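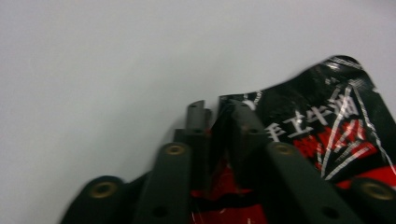
4. Moving your number and activating the SIM

This section applies to Zellix pay-monthly and prepaid SIMs supplied from 30 Nov 2022 onwards. For older SIMs, use the card printed inside the original pack.

4.1 Before you start

You need:
the Zellix SIM and the plastic card it came in
an unlocked handset
the transfer code from your present network
a Wi-Fi connection

Note: A transfer code expires. If yours has lapsed, ask your present network for a new one. Zellix cannot issue or extend codes for other networks.

Caution: Do not cancel your present plan yourself. Cancelling releases the number, and it may not be possible to recover it. The transfer closes the old plan for you.

4.2 Fitting the SIM

1. Switch the handset off.
2. Push the SIM out of the card from the back. Choose the size that matches your tray.
3. Open the tray with the pin supplied with the handset.
4. Lay the SIM in the tray with the contacts facing down, unless the handset maker states otherwise.
5. Close the tray fully and switch the handset on.
6. Enter the SIM PIN when asked. The PIN is on the card, under the scratch panel.

Caution: After 10 wrong entries of the unlock code the SIM is blocked for good and must be replaced.

Keep the card. The 34 characters on the back are needed if you order a replacement.
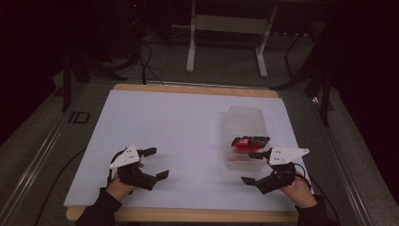 Clear container on a white board, with a red and black item inside.

4.3 Activating

1. Connect to Wi-Fi and open the Zellix app.
2. Select Activate, then Bring my number.
3. Type the number and the transfer code. Leave out spaces.
4. Check the date offered. Requests sent after the daily cut-off move to the next working day.
5. Select Confirm. A text is sent to the old SIM.
6. Reply YES from the old SIM. If you have only one handset, put the old SIM back in to do this.

The old SIM loses service when the transfer goes through. Restart the handset with the Zellix SIM fitted. Calls and texts may return before data does.

4.4 If there is no service

Turn flight mode on, wait 2 minutes, and turn it off again.
Set network selection to Automatic.
Check that the access point name reads zellix, all in small letters.
If the app shows code 3026, the handset is still locked to another network. Contact the shop or network that sold it.

Note: Customers in Primholm and Jerkby may see the network name Man in place of Zellix on some masts. Calls made there are charged at the normal plan rate. Roaming does not need to be switched on.

4.5 Voicemail

Saved messages do not move with the number. Listen to them, or save them elsewhere, before replying YES in step 6 of 4.3. To set up the new mailbox, see section 5.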